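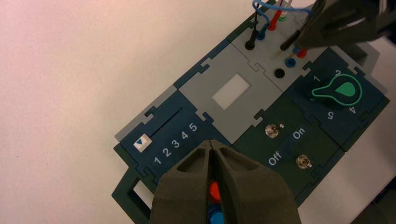
Kerness Automation Lab - Equipment Planning Meeting

Minutes, October

Chair: Kanokwan Luangrath
Present: bench group, purchasing, training group
Apologies: facilities

1. Minutes of the last meeting

Accepted with one change. The line on spare cables should read "ordered", since the order had gone out by then.

2. Where the task board work stands

Kanokwan opened with the two-arm work on the task board, and she was clearly pleased with how it is going. The board has become everyone's favorite bench job. It has the slider, the knob, the toggle switches and the banana sockets all in one place, so a single setup gives us sliding, turning, flipping and probing without anyone having to rebuild the table in between. The bench group said they have learned more from it this term than from any other fixture we own, and they would like to see more of it in next year's plan!

Probing is the hard part. One arm has to keep the thin probe steady among the plugs while the other works lower down on the board, and the wires coming up from the sockets get in the way of both. The group wants better fingertips and a second board before taking on anything longer.

3. Second task board

Two quotes were in hand. Prillell came in at 2635 for a full board with the same panel types we use now. Solanki came in at 2230, but without the rotary knob panel, which would have to be bought later at a price they have not given us yet.

Good discussion on this one. Purchasing liked the lower number. The training group pointed out that the knob is the panel new people start on, because the pointed end makes it easy to see which number you have reached, and a board without one would sit on the shelf until the missing panel showed up. The puzzle-type edges were mentioned too: we like being able to swap panels around, and a second board only helps if its panels fit with the first.

Agreed: go with Prillell, provided they confirm in writing that the tabs match ours. Purchasing to ask for that before the order is placed.

4. Fingertips and probe holder

The bench group asked for a full set of replacement fingers for both arms, plus a holder that keeps the probe at a fixed angle. Pravero quoted 3692 for the lot, including one round of changes to the holder after we have tried it. That last part was very welcome - we have never gotten the shape of a holder right the first time.

Questions came up about whether we could print the holder ourselves. Probably yes, and two people were keen to try over a weekend. The feeling was that a printed one is great for finding the right angle, and that we should send that shape to Pravero when it is settled. The quote stays in the plan either way.

Agreed in principle. Final sign-off at the next meeting, once the angle is known.

5. Cables and plugs

Short item. Please keep plug colors matched to socket colors when you reset the board. Mixed plugs make the recordings hard to compare, and sorting them afterward takes ages. Purchasing will add spare plugs and leads to the Prillell order if they sell them separately; if they don't, we will use our usual parts supplier.

Someone asked for longer leads. The bench group would prefer shorter ones (less to snag on a wrist), so we will buy a few short ones first and see.

6. Budget lines

The second board goes under training equipment. Fingers and holder go under arm maintenance. Kanokwan asked that shipping be shown on its own line this time, as it got buried in the last round and made the board line look much worse than it was.

No money is being set aside for a third arm this year. There was some cheerful lobbying for one, and it will be raised again when the space plan is ready.

7. Table space

A second board means a second clear table. White top preferred, same as the current one, so that the camera settings carry over. Facilities were not in the room, so this is carried over to next time.

8. Other business

The training group would like to run an open bench afternoon once the new board is in. Lots of hands up for that. Kanokwan will propose a time.

Actions

Purchasing - written confirmation from Prillell on panel fit, then place the order
Purchasing - thank Solanki and close their quote
Bench group - print trial holders and report the best angle
Bench group - send finger measurements to Pravero
Training group - draft a plan for the open bench afternoon
Kanokwan - talk to facilities about the table

Meeting closed at 3:40 pm.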